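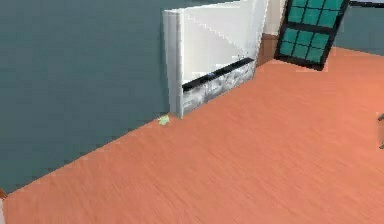 Simulated living room for my home robot build

helo_shed
Been at this since October. Before I let the real thing loose on the carpet I'm testing its route planning in a simulated room - orange wood floor, slate wall, white unit. The planner (I call it Pirkemau) keeps hugging the wall and then stopping dead. 46 runs last night and 13 of them ended like that. Any ideas?

branon
What's your safety margin set to? Mine did the same until I shrank it a bit. Also, is that green thing on the floor by the white unit meant to be there? If it's got a collision shape it might be what's stopping you.

helo_shed
Margin is 19 cm. Didn't think to check the green bit, will do.

hermans2359
I'd skip the sim altogether. Your wall edge is all stair-steps, and no real skirting board looks like that. Stick a bumper on it and let it bump!

branon
Disagree, sorry. Jagged edges on screen don't mean the collision mesh is jagged, and a sim crash costs nothing. I've replaced two wheels this year.

hermans2359
Wheels are cheap though :)

helo_shed
Green thing did have a collision shape, a huge one. Switched it off and I'm running the lot again now - will post the numbers on Thursday.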